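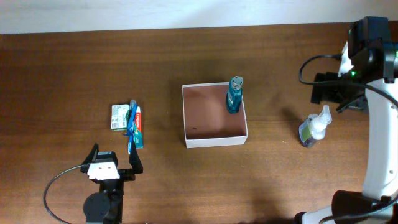 Packing a Toiletry Box
A Learning Page for Young Visitors, Ages 7 to 10
The Rweyemamu Children's Museum, Education Department

Toiletries are the things people use to keep themselves clean. Toothpaste is a toiletry. Soap, shampoo and combs are toiletries too. At home they may sit on a shelf or beside the sink. When a person goes away for the night, they have to travel together, and a box is one way to carry them.

What goes in first?

Many packers begin with the bottles. A small bottle can stand up in the corner of a box, as the teal one does in the white box on the table. Two walls meet at a corner, and both of them help to hold the bottle up. In the middle of the box it would have no wall to lean on.

Before a bottle is packed, its cap should be turned until it is snug. Ask an adult to check it.

Long things

A toothpaste tube and a toothbrush are long and thin. They should be laid flat, side by side, along one wall of the box. If a toothbrush is longer than the box is wide, try placing it from one corner to the opposite corner. The line between opposite corners is called a diagonal, and it is the longest straight line that fits on the floor of a square box.

The bristles of a toothbrush need care. They should be dry before packing, and they should not be pressed against other things. Some families use a small cover that snaps over the brush head. Take the cover off again when you arrive so that air can reach the bristles.

Small packages

Small packages with flat sides are easy to pack. They can fill the gaps between a bottle and a tube, and a full box rattles less than one with a lot of empty space.

Why is toothpaste in a tube?

Toothpaste is too thick to pour well and too soft to pick up. A tube solves both problems. When you squeeze the closed end, the paste has only one way to go, which is out through the opening under the cap. Squeezing from the closed end also leaves less paste behind.

Words to know

Bristles: the short, stiff hairs on a brush.
Diagonal: a straight line from one corner to the opposite corner.
Rim: the top edge of a box, cup or bowl.

Try it at the museum

The Claltberg Room on the second floor has a packing table for visitors. Children may choose from 26 clean, empty containers and fit as many as they can into one shallow box. Nothing may stick up so high that the lid will not close. The table is open each morning until noon, and up to four children may work at it together. Please return all containers to the tray when you have finished.

Text by Halima Kimaro. Reviewed for young readers by Hilde Dekker. Teachers may copy this page for classroom use.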